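Areti Kouris has been mending guitar amps for 11 years, most of that time from a rented unit behind a tyre shop. She builds a few as well, under the name Carkon, but repairs pay the rent.

I asked her what comes through the door most often. "Jacks," she said. "Input jacks, speaker jacks. People think the transformer's gone and it's a jack with a cracked solder joint. I charge them the minimum and they look disappointed."

She learned the work from Binta Garba, who ran the counter at Onuoha and let her sit in on Saturday-style rush jobs before she could read a schematic. "Binta made me draw the whole circuit by hand before I was allowed to touch it. I hated it. I still do it."
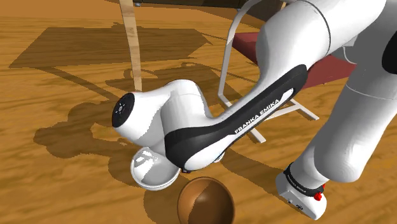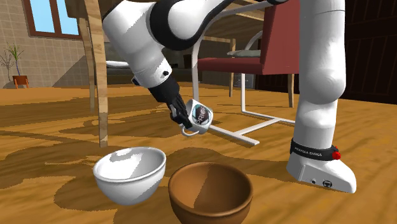
Robot arm on a wooden floor, two rendered views.

The amp on her bench when I visited was a Jinberg combo, 40 watts, with a hum its owner had been putting up with since August. She had already replaced the filter capacitors and was checking the heater wiring.

"Somebody's moved these leads to make room for a reverb tank," she said. "They're lying right beside the input wires. You can fix that with your fingers."

She isn't keen on modifications and turns down about 5 a month. Most are requests for more gain. "I ask what speaker they've got. Usually it's the one that came with it. Try a different speaker first — you can always put the old one back."

Her own amp is a Zodance head with 2 knobs, volume and tone. The colour has gone off the grille cloth and she has no plans to change it. She plays it at home, mostly after nine at night, through a cabinet she made from leftover pine.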